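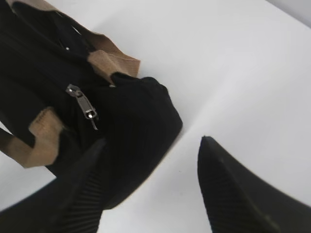
**The Navdale Bag Repair Service: An Interview with Doina Živković**

2024-05-22

The Tamstead Library Service has lent books in cloth and leather-trimmed carrying bags to homebound readers since the opening of its Navdale branch. Responsibility for the upkeep of those bags rests with Doina Živković, Senior Conservator, who was interviewed for the staff bulletin by Babatunde Briggs of the Outreach Office. The conversation took place in the conservation workroom at Navdale.

Ms. Živković joined the Service as a bookbinder and was assigned the bags in her second year. "I was told it would take up a few mornings," she said. "At that time the bags were thrown out when a handle gave way. I asked whether I might keep the old ones, and by March of the following year I had a cupboard full of them." The current stock stands at 200 bags. The lending register records 3259 deliveries for the last full year.

Asked which parts wear out first, she named the points where the strap meets the body. "A reader sees a worn corner and reports it, and we are glad to have the report, but a corner can go on for years. The strap is what drops the books. I look at the stitching there before I look at anything else." Bags that come back from a delivery round are checked by the driver, and any with broken thread at the strap are set aside for the workroom.

The Service buys its fabric from Petkov, a mill supplier that has held the contract through two renewals. Ms. Živković described the most recent change of cloth as a difficult one. The new weight was easier to sew and lighter for the drivers, but it creased along the fold and the crease did not come out. "We had complaints that the bags looked old when they were new. I took the complaints seriously. A person who receives a bag at the door once a month should have one that looks cared for." The heavier cloth was restored at the next order.

On the subject of trim, her views are firm. Binding on an open edge should be folded fully over, stitched through both sides, and replaced as one length. Patching a short section leaves a ridge, which catches on shelving in the van. She prefers a waxed thread and a stitch slightly longer than a bookbinder would use. "Short stitches make a row of holes, and a row of holes will tear. I learned that on a bag for the Rurkska route, with 30 large-print volumes waiting on the bench to go out that same afternoon."

Mr. Briggs asked how the work compares with the care of books. Ms. Živković said that the two have more in common than the Service's budget headings suggest. Both involve a hinge that moves every time the object is used, and in both a repair that is stronger than the material around it will do damage. She keeps the records in the same format as well, with a card for each bag showing its date of entry, its route, and each repair carried out.

The Rurkska route presents particular demands. It is the longest served from Navdale and includes several addresses reached on foot from the road. Bags on that route are fitted with a wider strap, and drivers are asked to load the heaviest volumes flat at the bottom. Ms. Živković has requested that the wider strap be adopted on all routes. The request is under review.

She was also asked about readers who keep their bags past the due date. "We write to them once," she said. "Some use it for their knitting. I would rather have it back, but I understand why they like it."

A second workbench is to be installed at Navdale later in the year, and the post of Assistant Conservator will be advertised internally. Ms. Živković hopes to appoint someone with experience in sewing by hand. Machine work can be taught in the workroom, she noted, and the machine is needed only for long seams.

Staff who wish to report a damaged bag should attach a yellow slip to the handle and leave it at the returns desk. Bags should not be washed before they are sent.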